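4. Setting up a beach profile survey

Do this section before you enter any sand levels. Stuvomau will not calculate a volume until at least one profile line has been saved.

4.1 Open the Stuvomau program and choose New Survey. Type the name of the beach the way your council spells it on its own maps.

4.2 Enter the date of the first walk as day, month, year, for example 3/10/22. The program rejects dates with the month written out.

4.3 Under Markers, enter the number of the back-of-beach post. At Lopes Beach the northern post is 67 and the southern post is 126.

Note: If a post has been buried or washed out, do not guess its height. Leave the field blank and tick Post Missing.

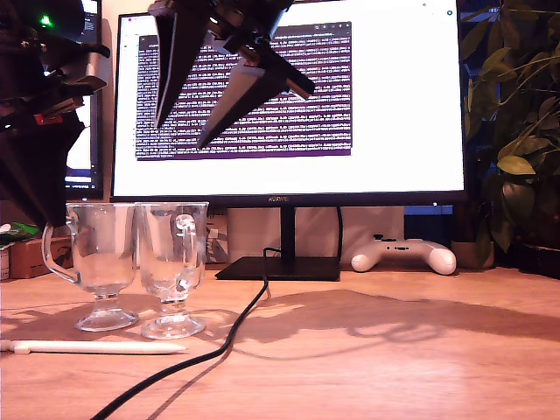
4.4 Set the line length in metres. The default is 700, far too long for most beaches, and it should be changed to the distance from the post to the low tide mark.

4.5 Set the spacing between readings. Use 2 metres across the dune face and anything up to 10 metres on the flat.

4.6 Press Save Line. The line turns from grey to blue in the list on the left. Repeat for each post.

Caution: Changing the spacing after a line has been saved erases its readings. Export the line first.

4.7 If sand has been trucked in or pumped ashore since the last survey, tick Works Carried Out and enter the month they finished. Readings from before and after the works are then kept in separate colours on the graph.

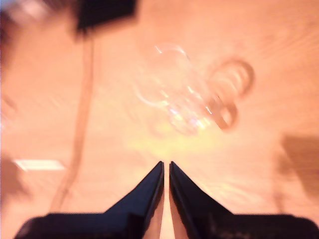

Branwen Hopkin: Step 4.7 should mention works that stop and start. Ours finished in November but the trucks came back for the southern end, and I had to make a second survey to keep the two lots of sand apart.

4.8 For works done in stages, enter the last month only and list the earlier ones under Remarks.

4.9 Go to section 5 to enter readings.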